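Section 4 -- Putting the Calon floor paint down (garage and utility rooms)

Read all of this before opening the can. Once the two parts are mixed you have 90 minutes, no more.

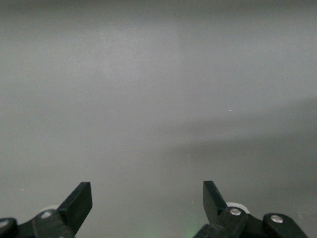 4.1 Before you start
Floor must be swept, degreased and dry. New concrete: wait till it has cured, see section 2. Old paint that lifts with a scraper has to come off, all of it. Sound paint can stay, just scuff it.

4.2 Mixing
1. Stir Part A on its own first. Get the stick right into the bottom corners.
2. Pour in all of Part B. Do not split kits by eye.
3. Mix slowly, 2 minutes, drill paddle on low. Fast mixing puts bubbles in.
4. Scrape the sides, mix agian.

NOTE: One kit does 200 square feet, one coat. For bigger jobs (the Tandton warehouse was 2,000) open kits one at a time as you go.

4.3 Rolling
5. Cut in the edges with a brush.
6. Start at the far wall, work back to the door. Short nap roller, the Semwal one is fine.
7. Keep a wet edge. Don't go back over anything that has started to drag.
8. Leave overnight. Second coat goes on crosswise.

CAUTION: Door open, fan on, gloves on. Pilot lights OFF. Leftover mix gets hot in the can -- set it outside on bare ground, lid off.

4.4 If it goes wrong
Fisheyes: grease under the paint. Let it harden, sand, wipe down, recoat.
Sticky next day: not enough Part B, or the room was too cold. Give it one more day with heat. Still sticky, it has to be scraped up.
Roller marks: usualy gone after coat two.

Questions on color matching go to Fredy Castaño at the Cendivley store, mornings only. Bring the lid with the batch number.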